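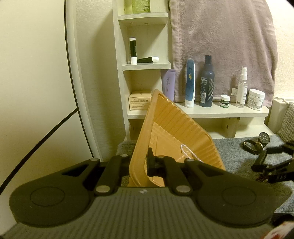
Procuro gente para refazer gravações com garras de mão (e para me ajudar a achar um defeito)

Oi! Eu coordeno as coletas domésticas do projeto Garero, aqui na Pedora, e estou montando um grupo novo de participantes. O trabalho é pago, é feito em casas de verdade e consiste em pegar objetos comuns com duas garras, uma em cada mão, e arrumar tudo no lugar. Bandeja, tubo de creme, frasco, relógio, colar. Quem já organizou uma prateleira de banheiro sabe fazer boa parte do serviço, a outra parte a gente ensina.

Mas antes de você se empolgar (pode se empolgar, eu gosto deste trabalho!), quero contar por que o grupo é novo. Prefiro que você leia aqui a ficar sabendo pelo corredor.

O que deu errado

Na rodada anterior a gente gravou muita coisa e tivemos que jogar fora 226 gravações. O motivo foi uma folga na articulação da garra direita de um dos conjuntos. A folga era pequena, dessas que só se sente mexendo o dedo da garra com a unha, e fazia o sensor informar que a garra estava mais fechada do que estava. Quem segurava a garra não percebia nada, pois a mão compensa sozinha: se a peça escorrega um pouquinho, a gente aperta mais e segue a vida.

O robô não compensa. Quando a Quinlan, que treina o braço deles com os nossos dados, colocou o modelo para rodar, ele chegava na bandeja, "fechava" a garra e levantava com a pegada frouxa. Bandeja virada, conteúdo no chão. No primeiro dia acharam que era o piso da bancada deles, no segundo culparam a iluminação, e foi quase uma semana até alguém pedir os nossos arquivos brutos e comparar a mão esquerda com a direita. Estava lá, o tempo todo.

E teve a parte mais chata. Numa das sessões com aquele mesmo conjunto, uma participante foi ajeitar com a mão livre um objeto que estava torto e a garra fechou na ponta do dedo dela. Nada grave, um beliscão feio e uma unha roxa, mas a folga fez o gatilho voltar de um jeito que ela não esperava. Ela avisou no fim da sessão, quase pedindo desculpas. Deveria ter avisado na hora, e a culpa de ela não ter feito isso é nossa: não existia um jeito simples de parar tudo. Passou a existir.

O que mudou

Os conjuntos foram todos desmontados e os pinos das articulações trocados. A oficina da Futwood fez essa parte e agora faz a revisão mensal também. Fora isso:

- toda sessão começa com um teste de abertura e fechamento, nas duas garras, contra um bloco de medida. Se o número não bate, a sessão não começa e você recebe do mesmo jeito;
- existe uma palavra de parada ("parou", sem mistério). Quem fala primeiro manda, seja você ou o operador;
- ninguém usa a mão livre perto dos dedos da garra. Para ajeitar um objeto, apoia-se o conjunto no descanso e só depois se mexe;
- no meio da sessão há uma pausa obrigatória, com novo teste;
- qualquer coisa estranha vai para o caderno de ocorrências, mesmo que pareça bobagem. Rangido, gatilho duro, garra que demora a voltar, cabo repuxando. Bobagem foi exatamente o que perdemos da última vez.

Esse último item é a parte mais importante do anúncio. Eu preciso de pessoas que reclamem! Tive participantes muito habilidosos que pegavam qualquer coisa com qualquer garra, torta ou não, e foi justamente a habilidade deles que escondeu o defeito. Se você é do tipo que devolve o carrinho do supermercado quando a roda puxa para o lado, me escreve.

Como é uma sessão

Cada uma dura 80 minutos, contando o teste inicial e a pausa. A gente monta o material num cômodo da casa, em geral quarto, banheiro ou lavanderia, com os objetos que já moram ali e mais alguns que levamos na mala. O operador lê a tarefa em voz alta, você executa, volta tudo para a posição inicial e repete com uma variação.

As tarefas desta rodada são quase todas com bandejas e itens de cuidado pessoal, que foi onde a falha apareceu. Pegar uma bandeja plástica pela borda com um dedo da garra por dentro, inclinar sem perder a pegada, tirar dela um fio de contas e colocar sobre um tapete felpudo. Levar tubos e frascos para a prateleira e deixar de pé os que ficam de pé. Relógio com pulseira é o terror de todo mundo nas primeiras tentativas, já aviso. Conta miúda também escapa bastante. Pode errar à vontade: a tentativa com erro fica marcada e serve para outra coisa, só peço que não disfarce.

Não precisa ser rápido. Na rodada passada apareceu uma competiçãozinha de velocidade entre duas duplas e eu deixei correr, achei divertido. Não deixo mais. Com pressa, a pessoa aperta o gatilho até o fim em tudo, e aí a gravação não diz nada sobre a força necessária para segurar um frasco vazio.

Quem pode participar

Maiores de idade, com as duas mãos livres de lesão recente. Canhotos são muito bem-vindos, tenho poucos. Não exijo experiência com robótica nem com computador. Unhas compridas atrapalham um pouco no gatilho, mas dá para adaptar com outra peça, é só me dizer antes.

Se você tem tendinite, túnel do carpo ou dor no punho que vai e volta, por favor conte na inscrição. O conjunto pesa no antebraço depois de um tempo, e não quero descobrir isso junto com você na metade da sessão. Há uma função de anotação, sentada, revisando os vídeos e marcando o instante em que a pegada começa e termina. Paga igual.

Anéis, pulseiras e relógio no seu braço ficam guardados durante a sessão. Cabelo comprido, preso. Calçado fechado.

Quanto paga

São R$ 63 por hora, com mínimo de duas horas por visita, mesmo que a sessão acabe antes ou nem comece por falha nossa. Pagamos o deslocamento por fora. Quem oferece a própria casa para as gravações recebe até R$ 200 por dia de uso, conforme o número de cômodos (e a gente devolve tudo no lugar, faço questão de conferir pessoalmente).

O compromisso é de seis visitas ao longo de três semanas, a partir de abril. Dá para escolher manhã ou tarde. Se você só puder uma ou duas, escreva mesmo assim, monto uma lista de reserva e ela costuma andar.

O treinamento

É presencial, numa quarta-feira, das 9h ao meio-dia, no galpão da Pedora. Também é pago. A primeira hora é só sobre a garra: como abre, como fecha, onde belisca, que barulho ela faz quando está boa. Depois eu entrego a cada pessoa um conjunto com um defeito colocado de propósito e peço que encontre. Fizemos isso com a equipe interna e foi ótimo, teve gente que achou um defeito que eu não tinha colocado. O parafuso estava mesmo solto, mandei para a oficina na mesma tarde.

Na segunda metade vem a prática com bandejas. No final você assina o termo de participação, se quiser continuar. Leia com calma, pode levar para casa. Ele explica o que é gravado (mãos, objetos, o cômodo), por quanto tempo guardamos e como pedir a exclusão. Rosto a gente evita, e quando algum aparece num espelho ele é borrado antes de sair daqui.

Perguntas que já me fizeram

Vou trabalhar perto de um robô se mexendo? Não. Nas casas só entram as garras de mão. O braço fica na Quinlan, e os testes de lá são com a equipe deles.

Se eu quebrar um frasco, eu pago? Não paga. Anota no caderno e seguimos.

E se eu me machucar? A sessão para, o operador tem kit de primeiros socorros e o seguro do projeto cobre atendimento. Desde a revisão o caderno tem dois registros de gatilho duro e um de bateria folgada, nenhum de machucado. Gostaria que continuasse assim.

Posso ver o resultado? Pode, e eu adoro quando pedem. Quando a Quinlan rodar o modelo com os dados novos, mando o vídeo para quem participou, com bandeja virada ou não.

Como se inscrever

Preencha o formulário de participantes na página do Garero ou deixe seu contato na recepção da Pedora, com o nome do projeto no envelope. Diga em que bairro você está, qual mão usa, quais horários tem livres e se tem alguma restrição nos braços ou punhos.

E responda, em poucas linhas, a uma pergunta: qual foi a última coisa com defeito que você usou e como percebeu que ela não estava boa? Pode ser abridor de lata, fecho de mochila, porta de armário, o que for. Eu leio todas as respostas, e é por elas que começo a chamar as pessoas.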